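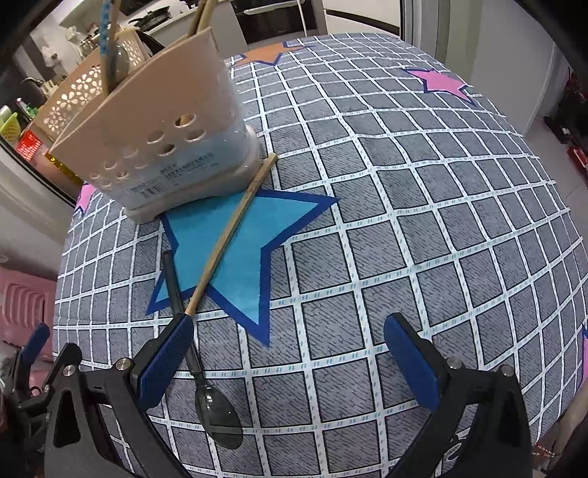 Llevo tres semanas intentando aprender a dormir la siesta y puedo decir que se me da fatal. Es una habilidad que en mi familia se daba por heredada, como la miopía. Mi padre se dormía sentado, con el periódico abierto, y se despertaba veinte minutos más tarde en el mismo párrafo. Yo me tumbo, cierro los ojos y empiezo a redactar mentalmente correos a gente con la que no hablo desde la facultad. El primer intento serio fue en la mesa, con la cabeza apoyada en los brazos, como en el colegio. Duré lo que se tarda en contemplar de cerca una estrella azul claro con el borde de un azul más fuerte, justo en medio del mantel. Con una estrella de ese tamaño delante de la nariz no descansa uno, se queda de guardia.

Pedí consejo a Arif Herath, compañero de trabajo y durmiente profesional. Arif echa la siesta en trenes, en salas de espera y una vez, según cuenta él mismo sin pudor, durante una videollamada en la que le tocaba presentar. Me dijo que el error era ponerse metas. Luego me recomendó una aplicación, Brimico, que consiste básicamente en ponerse metas.

Brimico puntúa cada siesta del 2 al 100. Supongo que el cero y el uno los reservan para los muertos. Mi primera marca fue un 2. La segunda, un 82, me llenó de orgullo hasta que recordé que había dejado el móvil en el sofá y me había ido a tender la ropa. El sofá, por lo visto, descansa de maravilla.

Después vino la fase de los objetos. Compré un antifaz de la marca Clornemness, que promete «oscuridad envolvente» y huele a maleta. Con él puesto descubrí que a oscuras oigo mejor: el ascensor, la cisterna del tercero, al señor Dönmez del bajo regañando a su perro en un tono que ya quisiera yo para las reuniones. Me quité el antifaz por educación – estaba escuchando una conversación privada.

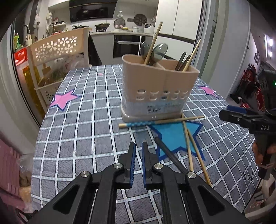 Mantel con pinzas negras y almohadillas azules.

La fase de las lecturas fue peor. Me bajé un manual de 89 páginas, El método Trandonthorpe, cuyo autor divide la humanidad en siesteros de manta y siesteros de persiana. Hay un cuestionario. Salí «mixto con tendencia a la vigilia», que es una manera cara de decir que no me duermo. El capítulo cuatro propone tomarse un café justo antes de acostarse, para que haga efecto al despertar. Lo probé. El café hizo efecto a los seis minutos y ordené el cajón de los cables.

Ayer, sin antifaz, sin manual y con la radio puesta en un programa sobre el precio del aceite, me quedé frito en la butaca. Cuarenta minutos largos. Me desperté con la marca de la costura en la mejilla, sin saber qué año era y de un humor de perros que me duró hasta la cena. Se lo conté a Arif y me felicitó. Dice que el mal humor es señal de que ha salido bien y que mañana pruebe tumbado.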